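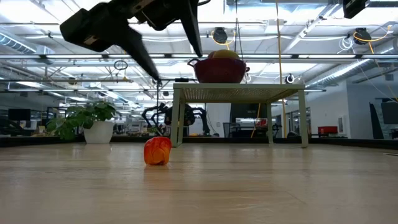
Oiling the table, second round

The first coat I put on in July never leveled properly, so I took the top back to bare wood and started over. Notes for anyone with a similar light, close-grained surface.

Sanding: 120, then 180, then 240, always with the grain. The 240 pass took 37 minutes by hand with a cork block. I vacuumed, wiped with a barely damp cloth to raise the fibers, let it dry overnight and did one more light pass with the worn 240.

Oil: Tolton hard oil, satin. The can says two coats. I did three, each thin, wiped off after 15 minutes with lint-free rags. Brunello Marchetti recommended 12 hours between coats. I waited closer to 24, as the workshop is cool in the mornings. Spread the used rags flat outdoors to dry – oily rags in a pile can self-ignite.

The result has more gloss than I expected from a satin product. Colored things throw a noticeable reflection, mostly near the window side. I may knock it back with a gray pad later.

For the fruit I went back to the little metal stand with the perforated top. The two-handled bowl goes on that and stays off the fresh finish, and I get some tabletop back underneath. Felt dots on all the feet, 5 mm, from Skisley. The plant in the white pot is heavier and gets a cork disk. Full cure is listed as three weeks, so no wet glasses until then.

Next job is the drawer runners.

Recent posts
Plilell drawer runners: measuring twice
Charvát block plane, one year in
Replacing a cracked window sill

This site uses cookies to remember your settings. Accept | Manage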